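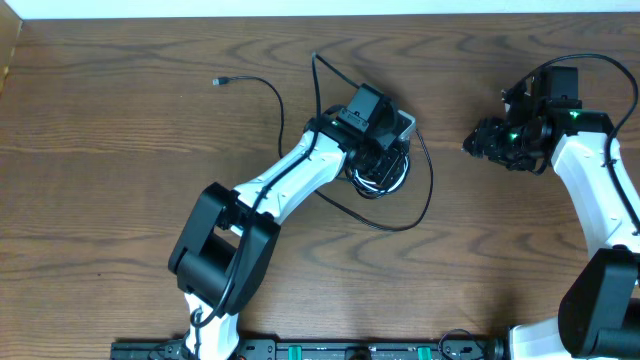
Deux bras robotisés au-dessus d'une table en bois brun au veinage ondulé.

Le festival de cinéma de Haltumero est une manifestation annuelle consacrée au court et au moyen métrage, organisée chaque année en février dans la ville portuaire du même nom. Il dure 7 jours et se distingue par une programmation d'une rare liberté, où un film d'animation dessiné à la main peut précéder un documentaire de quarante minutes sur les sauniers, suivi d'une comédie musicale muette !

Histoire

Le festival naît d'un ciné-club installé dans l'ancienne conserverie Muñoz, sur le quai nord. Sa fondatrice, la monteuse Rattana Thammasiri, y projetait des copies 16 mm prêtées par des écoles, devant un public assis sur des caisses à poisson retournées. La première édition officielle présente 60 films, chiffre conservé depuis pour la compétition principale et auquel les habitués sont très attachés.

La conserverie est ensuite transformée en une véritable salle de 900 places, la salle Muñoz, dont l'acoustique fait le bonheur des ingénieurs du son. Le plafond voûté d'origine a été gardé, tout comme la grande horloge de l'atelier, arrêtée à quatre heures dix. Une monographie illustrée, parue en mai 2018, retrace ces travaux et reproduit une magnifique série d'affiches peintes des premières années.

Programmation

La compétition principale réunit des films de moins de soixante minutes, sans distinction de genre ni de format. Le comité visionne les envois par équipes de deux - l'une des personnes doit obligatoirement exercer un métier étranger au cinéma. Lors de l'édition la plus disputée, 2,248 films ont été soumis.

La section Numeck accueille les œuvres expérimentales, les essais sonores et les films réalisés sans caméra. C'est là que se font souvent les plus belles découvertes : pellicules grattées, herbiers filmiques, boucles accompagnées en direct par un quatuor à cordes. Les séances commencent à vingt-deux heures et s'achèvent parfois au petit matin, autour d'une soupe servie dans le hall.

La section Sisell, plus récente, est réservée aux premiers films. Chaque projection y est suivie d'une rencontre avec l'équipe, dont la durée n'est pas limitée. Le record appartient à une discussion de trois heures et quart sur un film de onze minutes.

Prix

Le jury décerne un grand prix, un prix du montage et un prix du son. Le prix du montage, créé à la demande de Thammasiri, est remis en ouverture de la cérémonie et donne lieu à une nouvelle projection intégrale du film primé. Le trophée est une bobine en fonte coulée dans une fonderie voisine, assez lourde pour que les lauréats étrangers se la fassent généralement expédier.

Le public vote au moyen de jetons de couleur déposés dans des bocaux à la sortie de la salle.

Billetterie et accès

Les places sont vendues à la séance ou sous forme de carnet. Une partie des fauteuils est remise en vente une heure avant chaque projection, et la file qui se forme alors sur le quai est devenue un rendez-vous en soi - on y échange des avis passionnés, des programmes annotés et des thermos de café. La salle se trouve à dix minutes à pied de la gare.

Voir aussi
Court métrage
Ciné-club
Cinéma expérimental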